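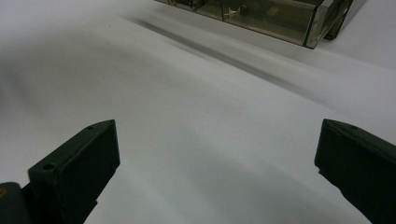

Skirnby heat network: frequently asked questions

These answers apply to homes connected to the Skirnby network, which is run by Dirkitz. Commercial units have a different supply agreement and should use the business pages.

How does the network heat my home?

Hot water is pumped from the energy centre on Odholm Road through buried, insulated pipes. In your home it passes through one side of a plate heat exchanger inside the heat interface unit (HIU). Water from your own radiators or underfloor loops passes through the other side. The two do not mix. The cooled network water goes back to the energy centre to be heated again.

The HIU also heats your tap water, using a second plate. There is no hot water cylinder unless your home was converted under the first phase and kept its old one.

How long is the network and how many homes are on it?

There are 3344 metres of main pipe, counting flow and return as one route, and 400 homes. Short branches into individual buildings are not included in the pipe length.

Where is my HIU?

In flats it is normally in the hall cupboard, behind the white cover panel. In houses it is in the utility room or under the stairs. Please keep the front of the unit clear so that an engineer can take the cover off and set it down beside them. Shelving fixed to the cover has to be removed before a service visit, and we cannot do this for you.

What temperature should the network water be?

The flow temperature at the energy centre follows the outdoor temperature, so it is higher in winter. It does not drop below the level needed to make hot tap water at the furthest house. The reading on your HIU will be slightly lower than the reading at the plant, and will fall when your home has not drawn any heat for a while.

My pipes are warm in August with the heating off. Is that a fault?

Usually not. The HIU has a keep-warm function which lets a small amount of network water through the hot water plate, so that the taps respond quickly. The pipes on the left-hand side of the unit will be warm to the touch. If the pipes leading to the radiators are warm as well, the heating valve may be letting by and you should report it.

Keep-warm can be switched off in the HIU menu under Settings, then DHW. Hot water will take longer to arrive at the tap if you do this. The heat used by keep-warm is metered and appears on your bill.

What should I set my room thermostat to?

That is up to you. The thermostat leaves the installer set to 19 degrees. Underfloor heating responds slowly and works best when left at a steady setting, with a small reduction overnight if you want one. Radiators respond faster and can be timed more closely.

Can I use the thermostat from my old home?

Only if it is a volt-free, on/off type. Thermostats that use a boiler control protocol will not work with the HIU, although some can be switched to relay mode. Check the wiring diagram for yours before buying a new backplate. Connecting mains voltage to the thermostat terminals will destroy the HIU control board, and the replacement is chargeable.

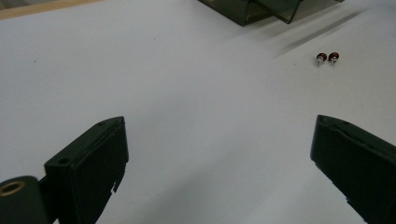 How is my heat measured?

A heat meter in the HIU measures the flow rate of the network water and the temperature on the way in and on the way out. From these it works out the energy taken, in kilowatt hours. The meter is sealed. Readings are collected overnight by radio and you do not need to send them in.

The reading on the meter display may be a day ahead of the reading in your online account. If the two differ by more than that, send us a note of the meter reading and the time you took it.

What am I charged for?

There are two parts to the bill:

Unit charge - for each kilowatt hour recorded by your meter.
Standing charge - a daily amount for metering, billing, maintenance of the network and servicing of the HIU.

The standing charge is payable when the home is empty. Current rates are on the tariff sheet, which is reissued every April.

Why does the return temperature matter?

The network is more efficient when water comes back cool. A high return temperature means that heat has been carried to a home and back again without being used, and more of it is lost through the pipe walls on the way. It also uses up pipe capacity.

Common causes in the home are radiators that have not been balanced, a bypass left open after work by a plumber, and a thermostatic valve head that has come off. Our monitoring flags homes with a persistently high return and we may write to you to arrange a visit. There is no charge for a visit we have asked for.

Can I add or move a radiator?

Yes, on your own side of the HIU. Tell us first if the work involves draining the system, and have it refilled with inhibitor at the correct dose. Older guidance mentioned Pattinasarany filling valves. These were fitted in the first phase only; later homes have a standard filling loop with a removable hose, kept in the bottom of the HIU casing.

You must not alter anything on the network side, including the isolation valves below the unit, except to close them in an emergency.

The pressure gauge has dropped. What do I do?

The gauge shows the pressure in your own heating circuit, not the network. It should read between 1 and 1.5 bar with the system cold. To top it up:

1. Turn the heating off at the thermostat and let the system cool.
2. Connect the filling hose if it is not already in place.
3. Open both filling valves slowly until the needle reaches 1.2 bar.
4. Close both valves and remove the hose.

A circuit that needs topping up more than once in a season has a leak. Check radiator valves first. Leaks on your own pipework are for you or your landlord to repair, depending on your tenancy.

I have no hot water but the heating works. Why?

This points to the hot water plate, its control valve or the flow sensor. Check that the cold supply to the HIU is fully open, then try a different tap. A single shower that runs cool while other taps run hot almost always has a faulty mixer cartridge, and that is not covered by the service agreement.

If all taps are affected, report it as a fault. Please have the fault code from the HIU display to hand, if one is showing.

How quickly are faults dealt with?

Total loss of heat or hot water is attended within 24 hours. Partial faults are given the next available appointment. Where the loss is caused by the network itself and affects several homes, updates are put on the service status page and we do not send engineers to individual homes until supply is back.

How is the HIU serviced?

It is inspected every two years. The visit takes 20 minutes if no parts are needed. The engineer cleans the strainers, checks the valves and actuators, and compares the meter's temperatures with a reference probe. The water is off for part of this time. In hard water homes the hot water plate may be exchanged for a descaled one.

Can I leave the network and fit my own boiler?

Leaseholders cannot, under the terms of the lease. Freeholders may ask for a permanent disconnection. The branch has to be cut and capped at the main, and a quotation is given after a site survey.

Who do I contact about something not covered on this page?

Faults go to the fault line, which is open at all hours. Billing questions should be sent through your online account. Technical questions from plumbers and heating designers can be addressed to Ottilie Kaufmann, network engineer, at the Odholm Road office. Include the HIU model and serial number, both printed on the label inside the cover.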